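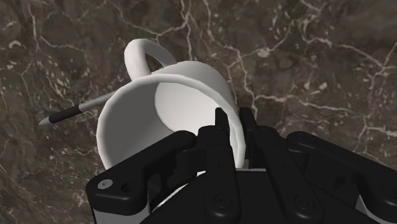 The Lusholm Spring Amateur closed on Sunday's leaderboard with a one-shot margin, and the club has now confirmed the final standings after a scoring query on the 13th hole was settled. Ivar Lie keeps the title at two under par for the 54 holes. Joelle Nimri, who led after both of the first two rounds, is second. The query concerned a drop taken beside the cart path, and the rules official's decision at the time was upheld. Prizes were handed out in the clubhouse lounge. The trophy itself stays in the cabinet and the winner takes home a plain white mug with a thick rounded rim, much like the one lying on its side on the dark brown marble, though the winner's has the club crest on it.

The event drew a full field of 40 players, all with a handicap of four or better. The course was set up at its shorter length for the opening round on account of wet ground on the back nine, then moved to the full yardage for the last two. Greens were running slower than members are used to in May, and several players left putts short on the first day. Scores came down once the wind dropped.

Nimri opened with a 68 and followed it with a 70. Her lead going into the final round was three shots. Lie made up two of them by the turn, with birdies at the fourth and the seventh, and drew level when Nimri found the bunker on 12. Both made par on 13, the hole that was later reviewed. The difference came at 16, where Lie holed from the fringe and Nimri took three putts from the back of the green. Both parred the last two.

"I had a good look at birdie on 18 and hit it too firm," Nimri said afterward. "I played well for 50 holes." She will be back next year and has also entered the match play in the fall.

Lie said he had changed very little since last season apart from a new putter, which he has used for a month. He works shifts and does most of his practice on the short game area early in the morning.

Brindeo was the main sponsor again and put up $3,000 toward the junior program. The money will go to range balls, two sets of loaner clubs and transport to away matches. Sartori supplied the lunches on all three days. The raffle at the final-day lunch brought in another $2,464 — the tickets sold out before the last groups had teed off — and that amount goes to the same fund.

A few notes for members. The practice green by the first tee is closed for aeration and should reopen before the end of the month. Please use the lower green until then. Tee times for the summer league are now booked through Ovus only, and the paper sheet in the pro shop has been taken down. If you have trouble logging in, the shop can reset your password.

Entries for the mixed foursomes are open. Pairs must include one member, and guests pay the usual day rate. Lost property from the tournament includes a gray rain jacket, a rangefinder and two left-hand gloves, all held behind the shop counter.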